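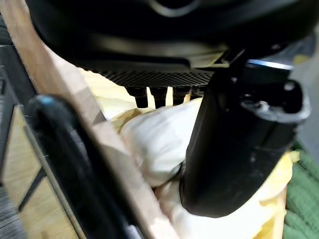

Shelter Safety Walk-Through, Clestthorpe Reception Site
Checklist and comments, July round
Inspected by: Saoirse Sheehan
Site lead present: Tomás Hayes

Hello again everyone, and thank you for the patience you showed me while I wandered through with my clipboard, especially the families in the long dormitory who had only just gotten the babies down when I came in asking to look at the window latches. I've kept the same order as last time so you can lay the two side by side. Each line is marked OK, FIX or WATCH, with my comments underneath, and as usual the comments go on longer than the form really wants.

Site population on the register at the start of the walk-through: 62. Most have come from the villages along the Mamach road since the shooting there picked up again, and a few are from farther out past the river.

Section A. Perimeter and gate

A1. Gate closes and latches from inside: OK
The new latch is a big improvement. I tried it with one hand while holding a bag, the way most people will.

A2. Gate staffed at night: OK
The evening person hands over at 10 p.m. and the book is signed on both sides of the change.

A3. Visitors signed in and out: FIX
Signed in, yes. Signed out, hardly ever. I know it feels unfriendly to chase somebody's uncle down the path with a pen, but if we ever have to move everyone in a hurry we need to know who is inside. Please try hanging the book on the way out, at elbow height, where people have to brush past it.

A4. Fence line walked, gaps noted: WATCH
The gap behind the wash block has been wired shut and it's good work. The low place by the drainage ditch is still easy for a ten-year-old to get under, and I have reason to believe several ten-year-olds know it. Tomás says the wire is ordered.

A5. Nothing on the fence or gate that identifies families or home villages: OK
The welcome banner the children painted had village names on it. It has been moved to the inside wall of the dining hall, and it looks lovely there.

Section B. Shelter rooms and alarm response

B1. Inner room chosen for taking cover, away from windows: OK
Still the old grain store. Thick walls, one door, no glass.

B2. Inner room kept clear: FIX
Oh dear. I counted 37 blanket bales in there, stacked to shoulder height along the back, and by my reckoning they use up the space of a dozen people. I do understand that they came in on the Prokopenko truck late in the evening in the rain and had to go somewhere. They can't stay. Could the dry end of the tool shed take them?

B3. Alarm heard in every sleeping area: WATCH
The hand bell carries well to the long dormitory and the dining hall. In the two end rooms with the doors closed I could barely hear it, and I was listening for it. Please pick a runner for those rooms on every shift until there's a second bell.

B4. Drill held since last inspection: OK
Everyone was in the inner room in under four minutes. I want to say something about how it was done, too. Several of the children have heard real gunfire very recently, and the team told them the day before, again that morning, and once more just before the bell. Only two got upset and both had somebody's lap to sit on. Please keep doing it that way, even if it makes the timing look better than it would on a bad night.

B5. Way in usable by wheelchair or stretcher: FIX
The ramp is fine but the sill at the top catches small wheels. A wedge of wood would do it.

Section C. Fire and cooking

C1. Stoves at safe distance from walls and bedding: OK

C2. Extinguishers in place and in date: WATCH
All present. The one by the Padico generator goes out of date before I'm due back, so please swap it early.

C3. No cooking in sleeping areas: FIX
I found a small charcoal burner, still warm, under a bed frame. I'm not going to say whose. She's cooking for a mother-in-law who can't manage the dining hall hours, and she was mortified. Charcoal indoors can kill a whole room of people in their sleep, so the burner has to go outside tonight, and then let's please sort out a plate being kept back for the old lady. It should have been offered in the first place, and I include myself in that.

C4. Fuel stored away from generator and locked: OK

Section D. Water and washing

D1. Chlorine checked and written down daily: OK
Twelve days in a row without a blank. Thank you!

D2. Lighting on the path to the latrines: FIX
The middle lamp is out. Two of the women told me they now go in pairs or wait until daylight. Of everything on this list, this is the one I'd most like done before supper.

D3. Latrine doors lock from inside: OK

D4. Water containers covered: WATCH
Mostly. The lids wander off and get used as trays.

Section E. People and paperwork

E1. Register locked away when not in use: OK
Only two keys, and both holders could show me theirs.

E2. Unaccompanied children recorded separately and checked on: OK
Kind, careful notes. I read all of them.

E3. Emergency contact list posted: FIX
Posted, but the clinic number is the old one. The office extension is now 1496; please correct the copies in the dining hall and at the gate.

E4. Staff had a rest day in the past week: FIX
Tomás, you wrote "yes" next to your own name and then told me over tea what you did on that day, and it was a water delivery. Take a proper one.

Comments from site lead
Lamp replaced at 6 p.m., same day. Burner is outside. Kitchen is keeping a plate back, and she has already sent word that it needs more salt. Bales start moving tomorrow if the shed roof holds. The wedge for the ramp I can make from scrap. Ditch wire I will chase again, though the supplier says the road is closed past Mamach and I believe him. Rest day under discussion. T.H.

Carried over to next round: A3, A4, B2, B3, B5, C2, D4, E4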